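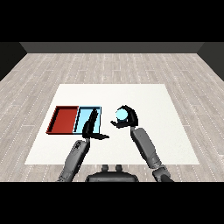
Session handling in the Plurnik bookings portal: project report

1. Background

Plurnik is the web portal that students at Bristimau use to book study rooms. For our security module we were given a copy of it on a closed test server and asked to look for weaknesses in how it logs people in and out. The live portal was left out of scope.

2. What we tested

We looked at login, logout and password reset, using test accounts only. Requests were captured with a local proxy and replayed by hand. We repeated each test on a fresh account, as a locked account stayed locked for 60 minutes.

3. Findings

Session tokens stayed valid for 360 minutes, even after the user had logged out. A token copied before logout could still open the bookings page and cancel a booking. We rated this as high.

The reset form gave a different message for unknown email addresses — enough to work out who has an account. We rated this as medium.

The lockout after 5 wrong passwords worked on the main form but was missing from the mobile one.
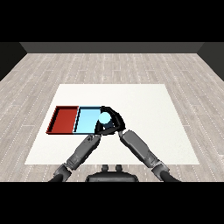 4. Fixes tried

We changed the logout code so that the token is deleted on the server. The replayed requests were then refused. The reset form now shows one message in all cases. We ran out of time for the mobile form, so that fault is still open.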